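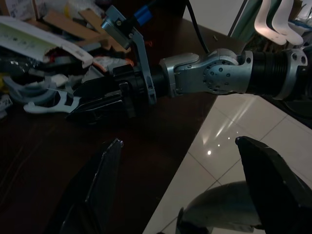

Last modified: February, revision 2

4. Clearing a mixed table

4.1 The task

Most published results on household manipulation start from a tidy surface with a handful of known objects set well apart. We wanted to know how much of the reported progress survives when the table looks like one in a real workroom. Figure 1 gives a view from the wrist of one arm, with the second arm reaching across a dark, glossy table towards a white plastic part with a hooked end. Behind the reaching arm are an open box, flattened cardboard, a dark plastic bag and other odds and ends. The instruction given to the system was "put the plastic parts together and leave the packaging alone". A person who had never seen the parts before could follow it without asking anything further.

Figure 1. Two-arm sorting task, wrist view. The fingers of the near gripper are in the foreground; the other gripper is low over the table beside a curved white part.

4.2 What counted as a success

We scored a trial as complete only if every plastic part ended up in the marked area and no packaging had been moved into it. This is stricter than the scoring used with the Trukmont task set, where a part counts once it has been lifted clear of the surface. Lifting is the easy bit. Under the Trukmont rule our controller, Wubshet, would look close to ready for use, and we think that says more about the rule than about the controller.

Trials were run by the second author at the Zatthorpe workshop. She was allowed to press stop but not to nudge, turn or separate objects once a trial had begun. Earlier work is often silent on this point. When we asked Abrehet Ambaye to repeat a set of trials with small nudges permitted, the completion rate rose enough that the two sets could not sensibly be put in the same table, and we have left the nudged set out.

4.3 Results

Wubshet was trained on 2000 demonstrations, all recorded by people steering the arms by hand. Of the 815 grasps it attempted in testing, a good share closed on the right object. Far fewer led to a finished job. A part would be held by its thin end, swing round during the move and come down across the edge of the marked area. The controller had no habit of checking, and went on to the next part as if the last one had been placed.

Curved and hooked parts gave the most trouble. Flat fingers meet a curved face along a narrow line, and a small error in the angle of approach pushes the part away. Parts lying partly under other things were worse. A human worker lifts the cardboard with one hand and takes the part with the other, and thinks nothing of it. With two arms the system could in principle do the same. It did so in a few trials, and we could find no pattern in when.

Shine was a further nuisance. On the polished table top the controller sometimes reached for a reflection. Covering the surface with a matt cloth cured this at once, and we suspect that many reported systems have a matt cloth somewhere in their history.

4.4 Time

The median completed trial took about 80 seconds. Saron Negussie, timed on the same layouts, finished before the arms had dealt with their first part. Speed is usually waved away as something that faster hardware will mend. We are less sure. Much of the time went on hesitating above an object, backing off and coming down again in nearly the same place, and a faster arm would hesitate just as often.

4.5 Comparison with Foltitz

The Foltitz controller was given the same layouts without further training. It was slower to start and more careful with the packaging, and it failed on the same hooked parts. The gap between the two systems was smaller than the gap between either of them and the easiest human baseline. We would therefore be wary of reading much into a ranking of controllers on this task. Neither could be left alone with the table for an afternoon, and the person standing by with a hand near the stop button could have cleared it several times over.

Section 5 repeats the test with the packaging taken away.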